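Gilel Trunk Organizer Review

I bought the Gilel organizer in November, right after a bottle of washer fluid tipped over in my trunk for the last time.

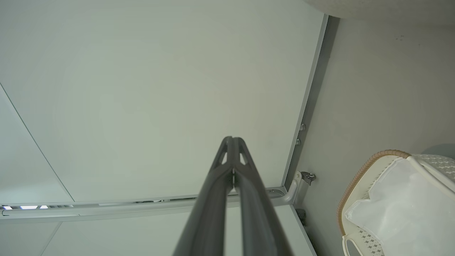 So it's been through 3 months of groceries, jumper cables and one very long drive to my sister's, and I like it! The hook straps hold tight on corners (my old Dotach slid everywhere), and it folds flat in a second. The lid is flimsy though — mine already sags in the middle. For $30 I can live with that. Four stars from me.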